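Stemware holder with gold wire arms, by Wurnau
Review posted 25/10/2021 by Mireille Huet

I bought this holder for our small dining room, where the glasses were always in a cupboard too high for me. I have now used it long enough to give an opinion. Please excuse my English, I will try to be exact.

The idea is simple. You hang the goblets upside down by the foot on curved wire arms, and they stay out where you can reach them. The base is brown wood and the wire is gold in color, with curls and spirals. My friend Benoît Brunet finds it too much decorated. I like it, also when no glass is on it.

Assembly needed 2 screws and the paper with the instructions was clear. I had before a straight rack from Fimex, which was cheaper and held the glasses well, but it was ugly and I kept it behind a door.

What I like less: the arms are thin. When you take away a glass from one side, the wire moves a little, and you should hold the base with the other hand. Also the spirals collect dust, and a cloth does not go inside them. I use a soft paintbrush. Goblets with a very thick stem do not enter well. I tried 2 old ones from my mother and they stay in the cupboard.

I use mine with colored plastic goblets, green and orange-yellow.
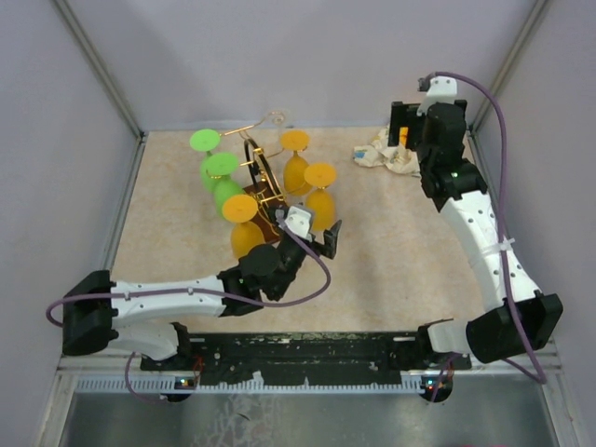
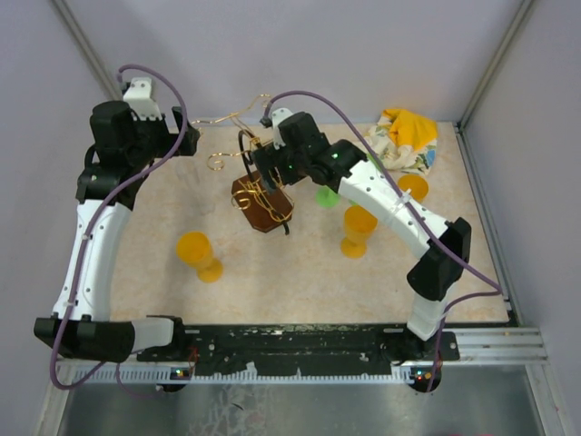
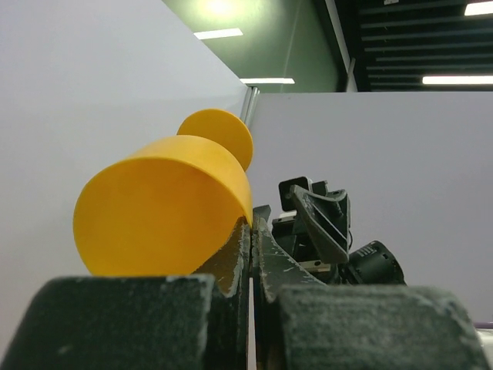 For the price I find it correct. Bailly sells a similar model with a heavier base, and if you have small children I would look at that one first. For heavy crystal I would not choose either of them.

I give four stars. The missing star is for the wire that moves, and for the felt under the base, which came off in the first week and which I had to glue again.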